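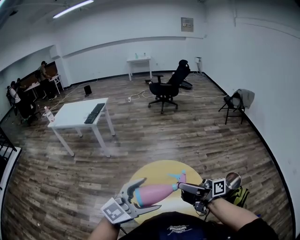

Pink bottle-shaped object with light blue bands.

Search the help pages Search Clear

Sugar Syrups and Cordials: Frequently Asked Questions

This page covers syrups and cordials made at home for parties, with or without alcohol. Recipes for finished drinks are kept in the recipe index. Text by Kazue Takeda. Storage answers checked by Jouko Oksanen.

What is the difference between a syrup and a cordial?

A syrup is sugar dissolved in water, plain or flavored. A cordial on this site is a syrup that also contains fruit juice and an added acid, normally lemon juice or citric acid. Older books use "cordial" for a sweet liqueur as well. We do not.

What do 1:1 and 2:1 mean?

The ratio is sugar to water by weight. For a 1:1 syrup, use 500 g of sugar and 500 g of water. For 2:1, use 500 g of sugar and 250 g of water. Measuring by cup gives a thinner syrup, as a cup of granulated sugar weighs less than a cup of water. All recipes here assume a scale.

Which ratio should I use?

Use 1:1 unless the recipe says otherwise. It pours easily and mixes into cold liquid. Use 2:1 for drinks that are already diluted, such as those served over crushed ice. If you swap 2:1 into a 1:1 recipe, start with three quarters of the stated volume and taste.

Does the syrup have to boil?

No. Heat it until the liquid is clear, stir, and take it off the burner. Extended boiling drives off water and changes the ratio. For a syrup that will be infused with herbs, let it cool for 3 minutes before the leaves go in.

My syrup has crystals at the bottom. Can it be saved?

Yes, if it smells normal and shows no mold. Return it to a pan with a spoonful of water and warm it until clear. Crystals are common in 2:1 syrup kept in the refrigerator. Undissolved grains on the side of the pan are the usual source. Wipe them down with a damp brush while heating. Replacing a small part of the sugar with corn syrup also helps.

How long does it keep?

Plain 1:1 syrup, refrigerated in a clean sealed bottle: 14 days. Fruit cordial: 4 days, or freeze it. Herb syrup: 4 days, strained. These are the limits we work to in our own kitchen, and they are on the short side. Discard anything cloudy, fizzy, or moldy, whatever the date on the label.

Does adding vodka extend the storage time?

A small amount slows spoilage but does not prevent it. We do not publish a longer time for syrups with added spirits. Any bottle containing alcohol should be labeled and kept apart from the plain ones at a party with children present.

Can I use frozen fruit?

Yes, for raspberries, cherries, and blackcurrants. Freezing breaks the cell walls, and the juice runs faster. Thaw in a bowl and keep the liquid. Frozen strawberries give a dull color. Eero Juntunen's rhubarb version was tested with frozen stalks only.

How much do I need for a party?

Allow 20 ml per drink. A 500 ml bottle covers 25 drinks. For a punch, add the syrup last and in two parts, as the fruit and any soda bring their own sugar.

Can I use honey or a sugar substitute?

Honey works at 1:1 and will flavor the drink. Most substitutes sweeten but do not thicken, so the texture will be thin. We have not tested them in the cordial recipes.

Related pages
Blackcurrant Cordial, Small Batch
Rhubarb Syrup from Frozen Stalks
Clear Ice in a Home Freezer
Party Punch: Scaling Up a Recipe
Salted and Sugared Glass Rims
December Drinks List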